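Refreshing an Old Office Tower, Part 2: Clean Out, Paste, Memory, Cables

If you're coming in from part 1, you've got a retired office desktop, you've backed up whatever was on it, and you've gotten the side panel off without losing the screws (mine live in an egg carton). This part is the fun one! We're going inside to clean things up, put the processor back with fresh paste, sort out the memory and tame the cables.

I've been doing these for a few years now, mostly with castoffs from the Zekasstead surplus sale, where a plain tower goes for next to nothing if you get there before 9 in the morning. They're great machines for homework, spreadsheets, or a little file server in the closet. Nothing glamorous, but I love them.

What you'll need

A Phillips screwdriver, long enough to reach past the power supply
Thermal paste (I use the Marchal stuff in the little gray tube, any decent paste works)
Rubbing alcohol, 70 percent is okay if you let it dry, higher is nicer
Coffee filters or lint-free wipes
A soft brush and a can of air
Memory that matches what your board takes

Getting set up

Shut the computer down, pull the power cord, then hold the power button in for a few seconds. Lay the tower on its side with the open side up. Please don't try this with the case standing up! I did my first two that way and spent most of the evening fishing screws out from under the drive cage.

Touch bare metal on the case before you touch the board, and do it again every time you come back from getting coffee.

Take the cooler off first. Loosen the screws a little at a time, going corner to corner, and if it doesn't want to lift, twist it gently. Old paste can grip like glue. Once it's off, raise the socket lever, open the bracket and lift the processor straight up by its edges. Look for the little triangle on one corner and remember which way it faces. (Write it down. You think you'll remember.)

With the processor and cooler out of the way you can get a good look at the bare socket, the memory slots and the drive cage, and everything from here on is easier to reach.

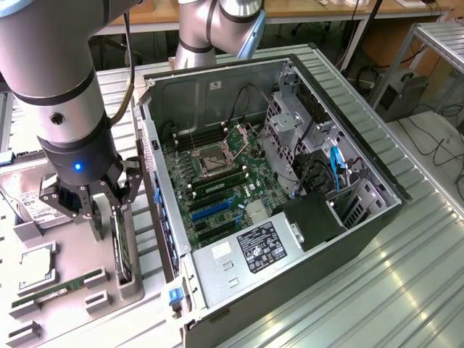 Erier wrote in after the first version of this page to say that the cleaning should come before the processor ever leaves its socket, so that no dust or lint can drop onto the contacts. I think that's a fair point, and if your machine is really furry inside, do it in that order. On a fairly clean one I still like to have the cooler gone so I can get the brush into the corners. Either way, keep the canned air pointed away from the socket, and don't let anything touch those contacts, brush included.

Cleaning off the old paste

Dampen a coffee filter with alcohol and wipe the top of the processor from the outside in. Do the bottom of the cooler the same way. It usually takes me 4 filters before they come away clean, and I let both parts dry completely before going any further.

Putting the processor back

Line up the triangle, lower the processor in and let it sit there under its own weight. No pushing. Close the bracket, then bring the lever down. The lever will feel stiff, and the first time it made me wince, but steady pressure is fine if the processor is sitting flat.

Put a pea-sized dot of paste in the middle, set the cooler on top and tighten the screws corner to corner again. Plug the fan back in now, while you're thinking of it!

Memory

Open the latches, match the notch in the module to the bump in the slot and press down on both ends until it clicks. If you're adding a second stick, check the manual for which slots go together, since boards differ a lot. I use the Plorkora parts list to look up old office models and it has saved me a couple of wrong orders.

Cables

Follow each SATA cable from end to end and push the connectors in firmly. They work loose over the years, especially if the machine has been hauled around. Tuck any slack near the drive cage and keep it well away from the cooler fan. Then run a finger along the expansion-card latches and make sure they're all closed.

First power-on

I leave the panel off for this. Monitor, keyboard, power, and go straight into the setup screen. You want to see the right amount of memory and a processor temperature that settles down. The last one I did spun its fan at around 900 rpm just sitting there, nice and quiet.

If you get beeps and a blank screen, power off, unplug, and reseat the memory before you try anything else. Part 3 covers picking a drive and installing the operating system.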